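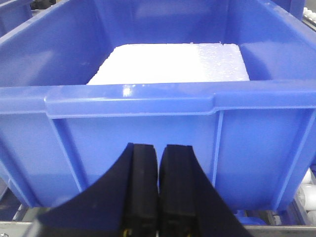 Jeanine Verbeke
照明を替えた後に露光を取り直していないのなら、把持力の設定を触る前にそちらを先に見てください。Gosbyのセルでも白い発泡ブロックで同じ停止が続き、把持力を上げたらブロックの角が潰れただけでした。爪のゼロ点も一緒に確認をお願いします。

チケット番号 291
件名 Prekness 2号セル 白ブロックのピック時に「対象面なし」で停止
対象 Vorkmontピッキングセル(コンベヤ側トレイ取り出し、棚側移載)
登録日 2021年12月9日(木)
優先度 中
状態 対応中

症状
青いビンから白い発泡ブロックを取り出す工程で、接近位置までは正常に動くが、上面の検出に失敗して停止する。再試行すると通ることもある。アラームコードは63。ブロックがビンの奥側に寄っているときに出やすい。手前側にあるときの停止は早番の記録には残っていない。
棚側の移載では別の症状が出ている。棚前を通過するときに手先の振れが大きく、停止後の位置確認が終わるまで待ちが入る。アラームにはならず、サイクルタイムだけが延びる。

早番からの引き継ぎ
・非常停止系は正常。
・コンベヤの位置決めストッパは清掃済み。
・把持力は出荷時の値のまま。変更していない。
・天井照明を先週交換。交換後にカメラの調整をした記録は見つからない。
・プログラムのバージョンはOgolaのセルと同じ。

確認1 手首カメラの露光
接近位置で一旦停止させ、画像の明るさ分布を表示した。ブロック上面の左半分がほぼ飽和している。右側の水滴状の粒がある部分は影が出ていて、輪郭も面も拾えている。検出ソフトは上面全体を一枚の平面として探すので、左が飽和したままだと面積の下限を割る。ビンの縁にも白い反射が出ているが、検出範囲の外なので影響はない。
露光を下げて4回試し、4回とも検出した。ただし下げすぎるとビン底の暗い側が潰れ、ブロックと底の境界が拾いにくくなる。値は中間に戻して保存した。自動露光は切ったままにしてある。

確認2 爪の開閉とゼロ点
手動モードで全閉にし、位置表示を読む。表示が0にならず、わずかにプラス側に残った。爪の先端パッドを外して見たところ、取り付け面に発泡の粉が詰まっていた。エアは使わず、刷毛と乾いた布で除去。パッドを戻し、左右の先端の高さをそろえてからゼロ点を取り直した。再度全閉にして表示0を確認。
爪根元の黄色い線は、開閉させながら引っ掛かりがないかを見た。問題なし。固定も緩んでいない。

確認3 把持力
変更なし。発泡ブロックは今の値で滑りがない。Verbekeさんの指摘どおり、ここは上げない。粒の付いたブロックが続くようなら供給側に連絡する。粒が何なのかはこちらではまだ調べていない。

確認4 棚側の通過動作
爪を閉じ、ワークなしで棚前の経路を通した。最初は低速、次に通常速度。低速では振れは気にならない。通常速度にすると、金属レールの手前で向きを変える区間で手首が振れる。この区間の画像は縦方向に強く流れていて、レールの穴らしい明るい点が筋状に伸びる。位置確認には使えない。
現行プログラムは移動中に撮影を始める設定になっていた。停止完了の信号を待ってから撮るように変更し、向きを変える区間の加速度も一段下げた。レールとの距離は元の経路のままにしてある。経路点を動かすとOgolaのセルと比較できなくなるので、今回は触らない。

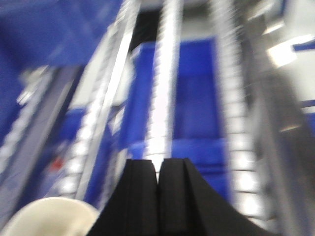

確認5 変更後の連続運転
コンベヤ側と棚側を交互に、合計9サイクル。
1〜3サイクル目 異常なし。
4サイクル目 棚側の位置確認で待ちが出た。停止完了信号の待ち時間が短く、タイムアウト後に再取得していた。待ち時間を延ばして再開。
5〜9サイクル目 異常なし。コード63の発生なし。
9サイクル目の終了後に爪を全閉にして位置表示を確認。0のまま。

変更した設定
・手首カメラ 露光値(旧値はセル横のファイルに記入)
・爪 ゼロ点
・棚側プログラム 撮影開始条件、向き変更区間の加速度、停止完了信号の待ち時間
いずれもコントローラとバックアップの両方に保存した。

残件
1. 夜間は窓からの光がなくなる。遅番で同じ露光値のまま検出できるか確認すること。検出できなかった場合は値を変えず、画像を保存してこのチケットに追記。
2. 先端パッドの取り付け面の清掃を週次点検に加える。点検表の改訂はまだ。
3. 加速度を下げた分のサイクルタイムを測っていない。次の生産で取る。
4. Gosbyで使っている露光値をもらい、照明の条件と合わせて比較する。

追記 Jeanine Verbeke
Gosbyの値は明日送ります。照明の型が違うはずなので、そのまま入れないでください。ゼロ点は清掃の直後だけでなく、数日使った後にもう一度読んでおくと粉の溜まり方がわかります。

追記 担当
了解。ゼロ点の読みは週次点検の欄に一緒に書きます。残件1の結果が出るまで、チケットは開けたままにします。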